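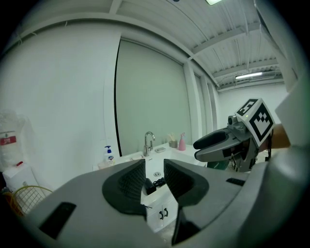

White vanity, gooseneck tap, blue-topped hand soap on the left.

Zanden open day, 17 January 2021. Quick notes before I forget it all.

Got there late, parking was a nightmare (one lane, everyone reversing). Signed in, shoe covers on, straight through to the bathrooms. Kitchens were packed so I left them for the end and then ran out of time. Typical.

The vanity was what I came for. White top, white basin, white doors underneath with two small black handles side by side. Liked the handles more than I expected to. Silver tap with a proper curve in it, should get a kettle under there no worries, if you're the sort who fills a kettle in the bathroom.

Set up like somebody lives there, wich helps. Little gray soap dish right of the tap, pink spray bottle back in the corner. Black gadget with a coiled cord down in the basin, charger or hair thing, couldnt tell you. Good reminder I need a drawer for that stuff at ours.

Price on the sheet was 2,500 fitted, 600 off if you order before the end of February. Tap is extra, 115. Corrigan quoted us less but no fitting.

Tea was weak, bickies good. Pandberg showroom next, if I can get the morning off.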